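The well at Cillamley

The water at Cillamley was supposed to cure deafness. My aunt paid 40 crowns for a bottle of it and poured it in a saucer by her bed, and for a week she told everyone she could hear the mice.

I went up there in December to see for myself. The bus let me off at the bottom of the hill, and a woman in a booth sold me a ticket and a map. The map showed the well, the chapel, and a gift shop twice the size of the chapel. 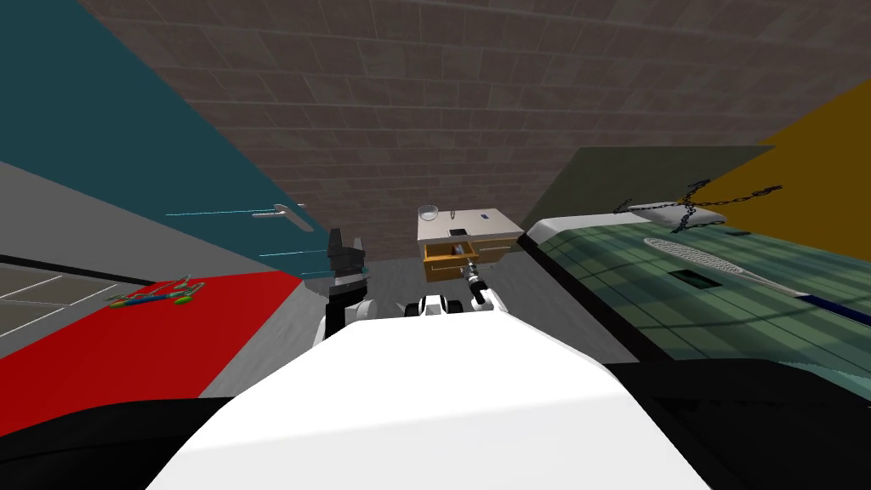 A story by Bodus Rusnák

"How many cured?" I asked her.

"Three hundred and forty-seven," she said.

"Who keeps the list?"

She pointed up the hill with her pencil. She did not say it was the gift shop, but that was the only door with a light on.

The man inside had the list in a ledger. I read the first page and the last. Both were in the same hand and the same ink, and the first was marked 1,864 — a year, he told me, though somebody had put the comma in.

"Your grandfather wrote this?"

"What?" he said.

I said it again, louder. He turned his good side toward me and smiled and asked if I wanted the large bottle or the small.

I bought the small. On the bus I held it up to the window, and it looked like water. My aunt wanted to know what he was like, the keeper, and I told her he was a good listener. She had me write it down for her.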